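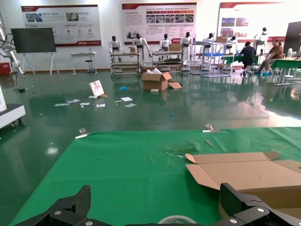 Poste de réglage, doigts montés, tapis tenu par ses deux pinces.

3. Monter les doigts Vörös et régler la prise

Bon, à ce stade vous avez fixé la bride et fait le premier démarrage (sections 1 et 2). On passe à la partie que je préfère, celle où le bras commence enfin à attraper des choses ! J'ai rédigé ces pages en février 2020 avec la version du kit vendue par Wenosov. Si le vôtre vient de chez Helach, les vis sont les mêmes mais la notice papier numérote les doigts à l'envers, alors fiez-vous aux gravures G et D à l'intérieur des supports.

Il vous faut : la clé coudée du kit, un tapis en tissu uni (vert chez moi, le gris passe très bien aussi), des pinces de bureau et quelques objets légers pour les essais.

3.1 Fixation

1. Coupez l'alimentation du bras. Pas la pause logicielle, hein, le vrai interrupteur.
2. Présentez le doigt gauche sur son support et engagez les vis à la main, sans serrer.
3. Faites pareil à droite.
4. Rapprochez les deux doigts à la main jusqu'au contact. Les pointes doivent se toucher sur toute leur largeur. Si elles se croisent, desserrez et recommencez.
5. Serrez en alternant gauche et droite, par quarts de tour.

Attention : le carbone n'aime pas du tout qu'on force. J'ai fendu un doigt de cette façon le premier jour, et la garantie Wenosov ne couvre pas le serrage (j'ai demandé, très poliment, deux fois).

3.2 Préparer la table

6. Tendez le tapis et pincez-le sur le bord opposé au bras. Un pli suffit à fausser la hauteur de prise.
7. Posez vos objets d'essai dans la zone de travail. Une boîte en carton ouverte et un petit bâtonnet de bois, c'est déjà un bon début : le premier oblige à ouvrir grand, le second à descendre très bas.
8. Remettez sous tension et attendez 20 secondes avant de toucher à quoi que ce soit dans le logiciel.

Note : Usthorpe propose un tapis quadrillé en option. Je l'ai eu entre les mains, il est joli, mais je n'ai pas vu de différence à l'usage.

3.3 Ouverture et fermeture

9. Dans l'onglet Pince, réglez l'ouverture sur 100 et laissez la vitesse sur 10 pour commencer. 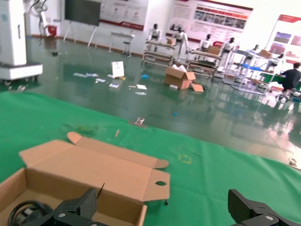 Gardez cette ouverture maximale pour tout ce qui est carton, surtout quand un couvercle est déplié à plat, sinon un doigt finit toujours par accrocher un rabat.

10. Descendez par petits pas au-dessus de l'objet, puis fermez en laissant la force sur 45.
11. Remontez doucement. Si l'objet glisse, augmentez la force cran par cran. S'il se déforme, baissez-la.
12. Enregistrez le réglage sous un nom que vous reconnaîtrez (j'ai longtemps eu un « test2 bis final », je ne vous le conseille pas).

Attention : gardez les mains hors du tapis pendant la descente, même à vitesse 10. Le bras ne s'arrête pas tout seul sur ce modèle.

Une astuce que je dois à Ro-un Sung : refaites l'étape 11 avec l'objet tourné d'un quart de tour. Une prise impeccable dans le grand sens peut être franchement mauvaise dans l'autre, et autant le savoir avant d'enchaîner les cycles.

La mise à jour prévue en mars doit déplacer le curseur de force dans l'onglet Avancé. Si vous ne le trouvez plus, cherchez là-bas. Pour le calibrage de la caméra, rendez-vous à la section 4.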